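Extension cords and power strips - quick tips for the shop and the house

Rushed list, adding to it when I get a minute. Last one was on batteries, scroll down for that.

Coiling. Over-under, every time. Don't wrap it round your elbow, that puts a twist in it and the twist stays. Hang the coil on a wide peg, not a nail.

Read the gauge before you buy. Number's printed on the jacket. Smaller number = thicker wire. 16 is fine for a lamp or a radio. Table saw or heater wants 12, and keep it short. Long thin cord on a big motor = slow start, hot cord, unhappy motor.

Unroll the whole reel if you're pulling real load. A cord left wound up can't get rid of the heat. Johanna Pichler wrote in to say hers went soft in the middle of the reel while the outside turns felt fine. So feel the inside ones to.

Tape flags. Wrap a bit of colored tape on both ends, same color. Then when five cords go under the bench you pull the right plug. Write the length on the flag with a marker while your at it.

Plugs getting warm? Stop using it. Usually worn contacts in the socket end. If the plug slides out with no grip, cut the end off and fit a new one, or bin the cord. New ends are cheap. Green screw is ground, silver is the wide blade, brass is the narrow one. Unplug it first, obviously.

Power strips - never one into another. Never a space heater, never the microwave. Wall outlet only for those. My Tellon strip has the outlets turned sideways so the fat adapters fit, worth looking for if you have a lot of chargers.

Surge strips wear out. Light says "protected", when the light's off it's just a plain strip. I write the month on the bottom when I buy it. Oldest one here says August and I forgot the year, so that's going.

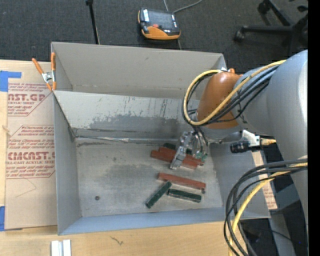 Under a rug, no. Through a door that closes on it, also no. If you need a cord there for more than a couple weeks you need an outlet there.

Outdoor cords - look for the W on the jacket. Keep the join off the ground, hook it over a fence rail or something. Plug into a GFCI and push the test button before you start. Dry the ends off before they go back on the peg.

Dirty cords: damp rag, drop of dish soap, run the cord through your fist with the rag. You'll feel nicks that you wouldn't see. Any nick down to the inner wires, cord is done. Electrical tape is not a repair.

Liesl Stöckli asked about labels for behind the TV. Bread tags. Clip one on each cord by the plug, write on it with a fine marker.

More on outlet testers next time, if I find mine.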